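Chapter 7
Reading an Earnings Report 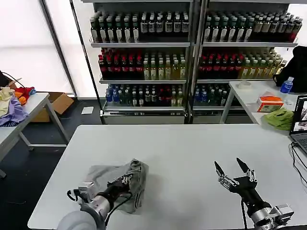
Lertchai Suwannarat

Four times a year, a company whose shares trade on a public exchange has to tell its owners how business went. The result is an earnings report. It comes with a press release, a set of tables, and usually a phone call in which the managers take questions. Within minutes the share price may move up or down by several percent, often in a direction that puzzles people who have read only the headline.

This chapter covers what is in the report, the order in which to read it, and how to compare one quarter with another. You will need the material on revenue and expenses from Chapter 4. Cash flow is mentioned here only briefly and gets its own treatment in Chapter 8.

7.1 A report and a reaction

Consider Karkach, a company that sells scheduling software to small clinics. In its spring report, Karkach said that quarterly revenue had reached $300 million, more than analysts had expected. It also reported a net loss of 2 cents per share. The stock fell on the day of the report.

A reader new to the subject will ask why a company that sold more than expected should be worth less the next morning. There are several possible answers, and more than one can be true at the same time:

The loss may have been larger than expected, even though revenue was higher.
The company may have lowered its forecast for the rest of the year.
The extra revenue may have come from a one-time sale that will not be repeated.
The price may already have risen in the weeks before the report, as investors came to expect good news.

In Karkach's case the second answer explains most of the drop. The company's forecast for the following quarter was on the last page of the release, below the tables. Readers who stopped at the first paragraph missed it.

7.2 The parts of the report

The press release comes first. It is written by the company, and the company chooses what to put at the top. If revenue grew and profit shrank, expect to see revenue in the headline. This is legal and common. Treat the release as a guide to the tables and check its claims against them.

The income statement lists revenue, then subtracts costs step by step until it reaches net income, or net loss. Each step has a name. Revenue minus the cost of goods sold is gross profit. Gross profit minus operating expenses is operating income. Interest and taxes come out after that.

The balance sheet shows what the company owned and owed on the last day of the quarter. It covers one day only, so a company that pays a large bill the day after the quarter ends will look richer on the balance sheet than it does a week later.

The cash flow statement tracks money that came in and went out. A company can report a profit while its cash goes down, for example when customers have been billed and have not yet paid.

Guidance is the company's own forecast. Companies are not required to give it, and some have stopped. When they do give it, it is usually a range.

7.3 Expected by whom?

News stories say that a company "beat estimates" or "missed." The estimates come from analysts, most of them employed by banks and brokerages, who publish forecasts for the companies they follow. The figure quoted in the news is normally the average of these forecasts, called the consensus.

The consensus has weaknesses. A large company may be followed by dozens of analysts and a small one by only 2, in which case a single careless forecast can pull the average a long way. Analysts also change their numbers as the report date approaches - often after hints from the company itself. A company that beats a forecast cut a week earlier has not necessarily had a good quarter.

7.4 Comparing like with like

A quarter should first be compared with the same quarter a year earlier. Chareonsuk, a retailer of school supplies, makes most of its sales in late summer. Its fall report always looks weak next to the one before it. That drop tells you about the school calendar and very little about Chareonsuk.

Growth rates need the same care. A company that goes from 300 customers to 2,000 has grown very fast, and it is still small. A company with a million customers that adds the same number has barely moved. Always write down the starting figure next to the percentage.

Watch also for adjusted figures. Many companies report earnings two ways: once under standard accounting rules, and once with certain costs left out. Stock granted to employees is the cost most often removed. The adjusted number is nearly always the better looking of the two. A table near the end of the release must show how the company got from one number to the other, and Exercise 6 asks you to work through such a table line by line.

7.5 What you will do in this chapter

The main assignment uses the reports of two companies, Biseck and Istidport, which are printed in full in Appendix C. Both sell online advertising, and both had rising sales in the period shown. One made money and the other did not. Read both income statements before starting section 7.6, and mark the line at which the two companies begin to differ.

Terms to know before you go on: consensus, gross profit, guidance, net income, net loss, operating income, year-over-year.

Students who have not worked with an income statement before should do the warm-up problems at the end of Chapter 4 first. A calculator is enough for all of the exercises except Exercise 11, for which a spreadsheet will save time.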